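## 2. Before you order (plan + budget)

1. Pick the job first, arm second. Cloth work = two-finger gripper, felt top.

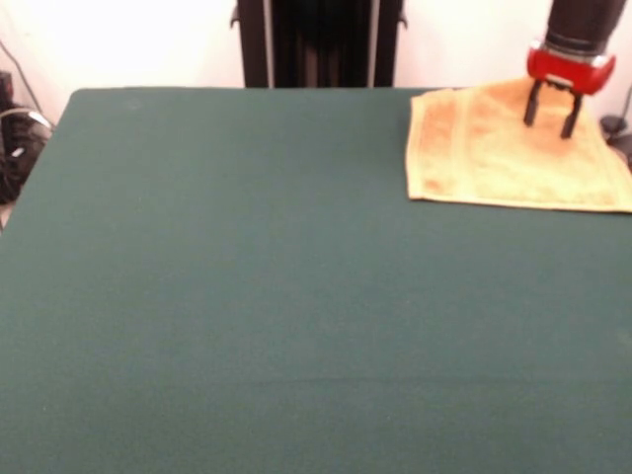
**Do we need to buy the stand with the arm?**
Order it seperately, Bremutix quotes it on its own line.

2. Budget the floor as well as the table. Power strips, cable runs, stand bases.

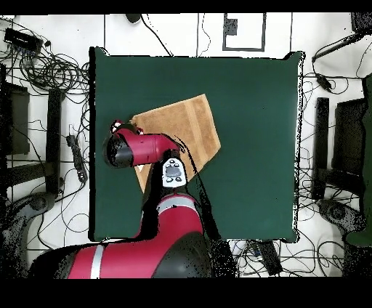
*Fig. 2: Arm over table, towel by the gripper. Cables on floor.*

3. Spares. Allow 2 sets of fingers per arm, 20 towels.

> **Caution:** fingers low over felt. Price a spare cover.

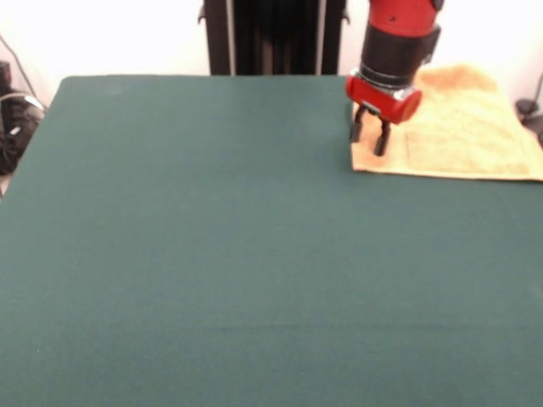

*Fig. 3: Gripper fingers just above towel.*

4. Flat goods, eg cardboard. Same table, put down 6 extra hours for set-up.
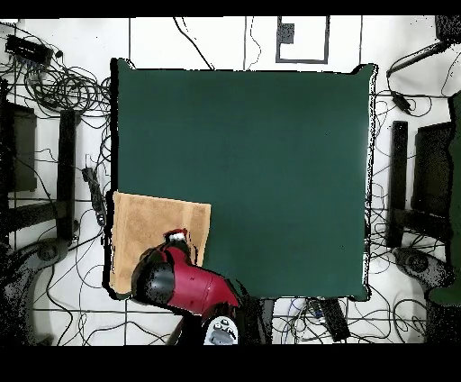

5. Send the list to Kevser Tokgöz. Lead time 60 days, so get it in by March. Sibel Uysal signs of the total.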